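### 3.2 The Tray and the Stray Spoon

Sorting cutlery is a task most adults believe they have solved. Our interviews in Donesden and Nornport suggest otherwise. Of the 136 households that agreed to talk to us about their utensils (a further 29 agreed and then thought better of it), over 100 kept at least one container whose contents matched no rule the owner could state. Filip called these "trays of convenience," and the name stuck, mostly through repetition.

Figure 2 shows a tray of this type. Chopsticks and spoons share one long compartment.
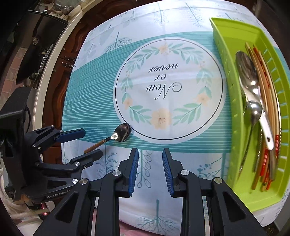
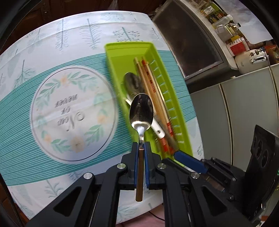
**Figure 2.** Lime-green utensil tray with chopsticks and metal spoons, and a spoon with a brown wooden handle outside it.

### 3.3 What Counts as Put Away

The coding scheme we borrowed from our earlier Akongate study had two values, "sorted" and "unsorted," and it lasted one afternoon. Ardeleanu coded the tray in Figure 2 as sorted, on the grounds that everything in it was for eating or serving. Surdu coded it as unsorted, on the grounds that he had eyes. Both coders were experienced, and neither has changed position.

We therefore replaced the scheme with a question about direction. Long items in a long tray tend to be laid lengthwise, and the chopsticks in Figure 2 follow this pattern well enough. Spoons are less obliging. The bowl takes up more width than the handle, so a second spoon tends to go on top of the first or off at an angle, as the two spoons do in the first picture. Respondents seldom described this as mess. The usual term was "in there."

The wooden-handled spoon raised a separate problem. In the first picture it lies on the tablecloth, beside a medallion reading "Now or never," a sentiment we did not include as a variable. Mocanu argued that an item outside its container should be coded as "pending," and we adopted this for all loose utensils. The category proved popular with respondents, several of whom asked whether it could be extended to laundry.

Handle material was recorded wherever it could be seen. We had expected people to separate wood from plastic, as Gavrilă's account of kitchen drawers predicts, but material was mentioned by few respondents and acted on by fewer. Length mattered more. If an item fit the tray, it belonged to the tray, and what it was made of or used for came up only when Olteanu pressed the point, which she did at every visit.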